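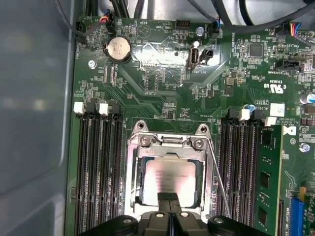

Electronics recyclers and repair shops that use robot arms to take computers apart have a new set of working rules to follow. The guide, published in May by the trade network Flinau, covers how a robot should be set up, supervised and stopped when it works inside an open computer chassis.

It runs to 100 pages and replaces a short checklist that many members had stopped using. Most of the new material deals with motherboards, processors and memory, where a gripper has little room to move and a small slip can ruin a part worth reselling.

Under the rules, power must be disconnected and the coin-cell battery located before the arm enters the case. Cables that cross the board have to be mapped or tied back. Fingertips may not press on a processor with more than a set force, and any contact with the socket must be logged. One trained person has to stay within reach of the stop button – watching a screen from another room does not count.

"Shops were each writing their own limits, and some had none," said Kirsten Cormier, who led the drafting. "We wanted numbers that a technician can check."

The group collected 851 incident reports from 176 sites while preparing the text. Bent socket pins and snagged fan cables were the most common problems.

Shih-chieh Tsang, operations manager at the refurbisher Carier, said the logging rule will add over 2 minutes to each machine. His shop plans to adopt it anyway, starting with its server line.

Members can send comments on the guide to Flinau through the end of the year. A shorter version for small shops is being written.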